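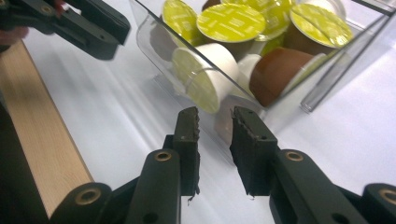 Issue 30, page 2

How to sort out your coffee capsules (and keep them sorted)

By Freya Clegg

I came to coffee capsules late and with a fair amount of grumbling, having been a cafetière person for most of my adult life. Then my sister upgraded her machine and gave me the old one, along with a carrier bag of capsules she no longer fancied, and within a month I had sleeves of them behind the bread bin, a few rattling about in the cutlery drawer and one (I still can't explain it) in the pocket of my dressing gown. If your kitchen is anything like mine was in March, this page is for you. It's an easy job, it can be done in an afternoon with the radio on, and you may well have everything you need in the house already.

What you'll need

A clear plastic bin, the open sort sold for fridges and bathroom cupboards. Mine is acrylic with a nicely curved front.
A clean table or a good stretch of worktop.
A soft cloth, washing-up liquid and a bowl of warm water.
A tray or a large chopping board for sorting on.
A pencil and a few small sticky labels.
A bag for anything you're getting rid of.

Choosing the bin

Please do this part before you buy anything, because I didn't, and I now own a very handsome bamboo drawer insert that fits no drawer in my house. Measure the place where the capsules are going to live. My shelf gives me 600 mm from the wall to the kettle, and the kettle needs to keep its bit, so a long thin rack was never going to work. A small bin that could be lifted down with one hand suited me far better.

Clear plastic is my favourite for this by a long way. I tried a lovely old biscuit tin first, and what happened was that I forgot there was anything in it and went out and bought more. With see-through sides you notice the level dropping every time you walk past, and the coloured foil lids look rather cheerful too, particularly the green ones.

If you like the look of something fancier, Avwood do a stacking rack in pale wood which my neighbour swears by, and Butkienė make a pretty glass jar with a wide neck. I'd gently steer you away from the jar if you have a stone floor, as I do. The Vanel carousel is the one you'll see in a lot of kitchens, and it's good for people who like each capsule in its own slot, though it only takes the narrow kind, and it does rather eat up the worktop.

Step one: gather everything up

Go round the whole kitchen and bring every capsule you can find to the table. Look behind things. Look in the cupboard where you keep the tea, in the picnic bag, on top of the fridge, and in any mug that has been pushed to the back and turned into a sort of pot for odds and ends. If someone in the house has a desk upstairs, have a look there too, and don't be cross about what you find.

Tip them all out on the tray. I like a tray with a lip because capsules do roll, and they always seem to head for the gap beside the cooker.

Step two: check them over

Pick each one up and look at the lid. The foil should be smooth and tight. A tiny dent in the middle is nothing to fret about, but if the foil is split or has begun to peel at the rim, the coffee inside will have gone stale and it's better out than in. I give the doubtful ones a little press with my thumb as well.

Then find the dates. Most boxes have the best-before date printed on the end flap, and many capsules don't carry one of their own, so if you're still keeping yours in the boxes, write the date on a label before you throw the cardboard away. Coffee a bit past its date won't usually do you any harm, it's just dull. I keep the dull ones for baking – they're perfectly nice in a coffee and walnut sponge, where the sugar does most of the work anyway.

Step three: sort by strength or by when you drink them

There are two ways of doing this and I have gone back and forth between them.

Sorting by strength is the tidy way. Put the strong ones at one end of the tray, the mild ones at the other and the decaf well away from both, on its own corner. It works beautifully if you live with someone who is particular.

Sorting by time of day is what I've settled on. Morning coffee in one heap, after-lunch coffee in another, and the evening decaf in a third. I found I wasn't choosing by number or name at all, I was choosing by how tired I felt, and once I'd admitted that to myself the whole business became much simpler.

While you're at it, be firm about flavours you don't like. I had a whole sleeve of something with hazelnut in it that I'd been moving from shelf to shelf out of politeness. It went to the lady at number 700, right up at the far end of our very long road, who was delighted with it and sent back a jar of chutney.

Step four: wash the bin

Even a brand-new bin wants a wash. Use warm water, not hot, a small squirt of washing-up liquid and a soft cloth. Scourers will scratch clear plastic and you can't get the scratches out again, so keep the green side of the sponge well clear of it. Rinse it properly and stand it upside down on a tea towel, then polish it with a dry cloth once the drips have gone. Do the corners with the cloth wrapped round one finger. Mine collect a fine brown dust that I never see until the sun comes in.

Let it dry completely before anything goes in. A cup of tea's worth of waiting is usually enough.

Step five: fill it

You can stack capsules in neat rows with the lids all facing the same way, and it does look smart. For the first week I did exactly that. By the second week I was dropping them in loosely by the handful, and I've carried on that way, because a bin is a forgiving thing and nobody inspects it. Lids up is helpful if you tell your coffees apart by colour, so I give the bin a little shake when I fill it and turn over the ones on top.

Don't fill it to the brim. Leave yourself room to get your fingers in and have a rummage. The spares can stay in their sleeves in a cupboard, and when the bin gets low you bring down another sleeve and tip it in. Put the new ones at the back and move the old ones to the front, just as you would with yoghurts.

If you share the kitchen, a label on the side of the bin saves a lot of conversation. Pencil is best. Mine says "MORNING" and my husband's says "ASK FIRST", which he wrote himself.

Where to keep it

Somewhere cool, dry and out of bright sun. The windowsill is tempting but it does the coffee no favours, and neither does the shelf straight over the hob, where everything gets a film of grease on it before long. Next to the machine is ideal as long as the steam doesn't blow that way. The fridge isn't needed for sealed capsules, so save the space for the milk.

Do keep it up out of the reach of small children. Capsules look very much like toys or sweets to a toddler, and they're a tempting thing to chew.

What to do with the used ones

Have a second tub for empties, with a lid, and keep it under the sink. Let them cool before you drop them in. When it's getting full, check what the packet says they're made of, as the metal ones and the plastic ones go to different places, and ask your council which of them it will take. Some makers will give you a bag to send them back in.

If you have the patience, you can peel off the foil, scoop out the grounds with a teaspoon and put them on the compost heap. I do it in batches at the garden table with an old apron on. A Rokus grapefruit spoon (a wedding present, never once used on a grapefruit) turned out to be the perfect shape for getting round the inside, though any small spoon will manage.

A few questions I've been asked

Can different makes go in one bin? They can, so long as they all fit your machine. If you have two machines, do keep them apart, or somebody will try to force the wrong one in before they're properly awake.

Does the bin need a lid? Sealed capsules are quite happy without one. If your kitchen is dusty, or you've got the builders in, lay a clean tea towel over the top.

How often should it be done? I wipe mine out whenever it runs empty and do the full gather-and-sort twice a year, once in spring and again when the clocks go back. The last one was in April 2021 and it was a good deal quicker than the first – there was only one capsule out of place, and it was in the dressing gown again.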